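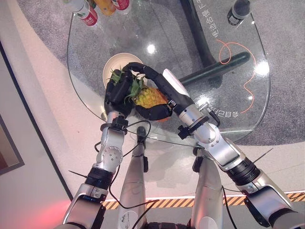
How to choose, ripen and cut up a small pineapple

A small pineapple is the right size for two people and fits on an ordinary dinner plate once it is cut. The method below works for a large one as well, but you will need a longer knife and a bigger board.

Picking one at the shop

Lift a few before you decide. A good pineapple feels heavy for its size. The one I used for this page weighed 938 g with the crown on. Larger ones from the same bin went up to 2240 g, which is more fruit than we get through before it goes soft.

Colour helps but does not tell you everything. Yellow skin, with or without a bit of orange towards the base, usually means it is ready to eat. Some varieties stay fairly green and are still sweet, so smell the bottom end. It should smell like pineapple. No smell means wait for a better one, and a sour or beery smell means it is past it.

Look at the crown too. The leaves should be green and stiff. Brown, limp leaves mean the fruit has been sitting around. Pulling out a centre leaf to test for ripeness is not reliable and the greengrocer won't thank you.

Press the skin with your thumb. You want a slight give. Soft spots or wet patches near the base are a reason to put it back.

Before you cut

Pineapples soften after picking but they do not get any sweeter. If yours is very firm, leave it on the bench for a day. Once it is ripe, keep it in the fridge. In February our kitchen is hot enough that I put it straight in.

Rinse the skin under the tap and scrub it with a vegetable brush. Dirt gets down between the eyes, and the knife will carry it into the flesh. Dry the fruit well with a tea towel so it doesn't slip.

The skin and leaf tips are prickly. Hold it with one hand around the top of the fruit, just under the crown, and the other supporting it from below. If you have tender hands, wear a pair of washing-up gloves for the carrying and scrubbing.

Taking off the crown

You can twist it or cut it. To twist, hold the body firmly in one hand, wrap a tea towel around the leaves and turn. On a ripe fruit it comes away with a short stub attached. If it won't budge, lay the pineapple on its side and slice the crown off 2 cm below the leaves.

Cutting

1. Put a damp cloth under your chopping board.

2. Slice off the base so the fruit stands up flat. If you twisted off the crown, trim the top flat as well.

3. Stand it upright and cut down the sides in strips, following the curve. Go just deep enough to remove the skin. Most of the eyes will stay behind.

4. The eyes run in diagonal lines. Cut a shallow V-shaped groove along each line and lift them out. Saron Asfaw, who taught me this, does it with a small paring knife and wastes hardly any.

5. Cut the fruit into quarters from top to bottom. Stand each quarter up and slice off the core.

6. Cut into chunks or thin wedges and put them on a plate with any juice from the board.

The core is tough but edible. I freeze it and use it in smoothies.

Storing

Cut pineapple keeps for three or four days in the fridge in a sealed container. To freeze it, spread the chunks on a lined tray until hard, then tip them into a bag.

Don't stir fresh pineapple into jelly, as it will stop the jelly from setting. Tinned is fine for that.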